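Back from two days at the old star fort at Zakasgate. Legs wrecked. Thread, typing this on the bus so forgive typos

Went for the walls, stayed for the powder magazine. Double skin of brick, air gap between, copper nails in the floor so nothing sparks. Guide says it held 200 barrels at the peak. Dry as a biscuit in there even in March

The place was built to stop a fleet that went somewhere else entirely. Never fired at anything but a practice target and (once) a fishing boat, by mistake. They paid for the boat

Walls are 15 feet thick on the sea side. On the town side? Much thinner. Make of that what you will

216 steps up from the ditch to the signal platform. No handrail for the last bit. Went up slowly - came down slower

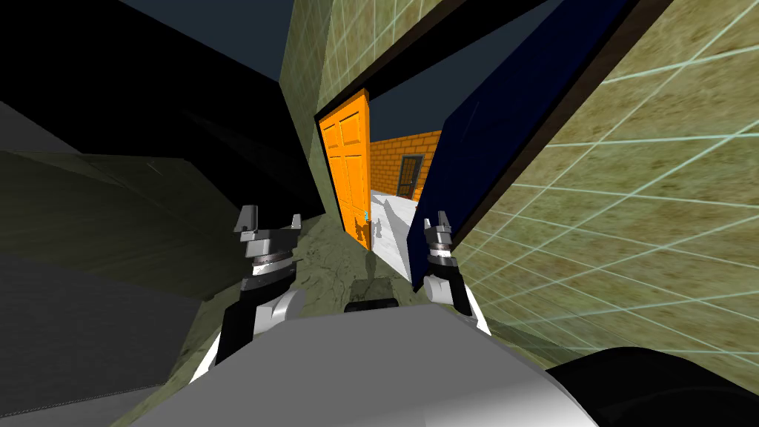
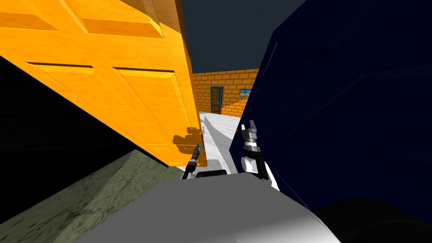
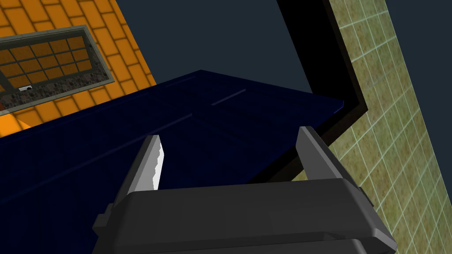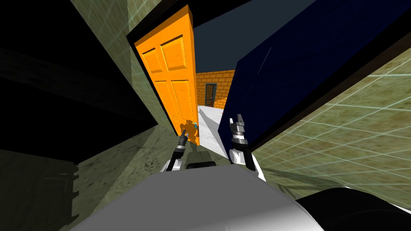
Clultska wrote back to say the thin town side was on purpose, so if the enemy ever took the fort the garrison at Kanaan could knock it down from behind. Hadn't thought of that. The panel by the gate says they ran out of money. Could be both I guess

Right so the guns. All gone, sold for scrap, but the iron rails they swiveled on are still set in the stone. You can see how the arcs overlap. There's one dead spot, over by the east corner, and the later battery at Pranirora was put up just to cover it

Barracks are less fun. Twelve men to a room meant for eight, going by the hammock hooks. One fireplace. Somebody scratched a ship into the plaster by the window and it's realy good, all the rigging and everything

Museum part is small. A few buttons, clay pipes, a punishment book I could of read all afternoon. Loads of entries for "sleeping on watch." Watching for what, to be fair

Go early, the cafe shuts at 3 and the last bus is not long after. Bring a flashlight for the tunnels. Doing the Pranirora battery next if the ferry's running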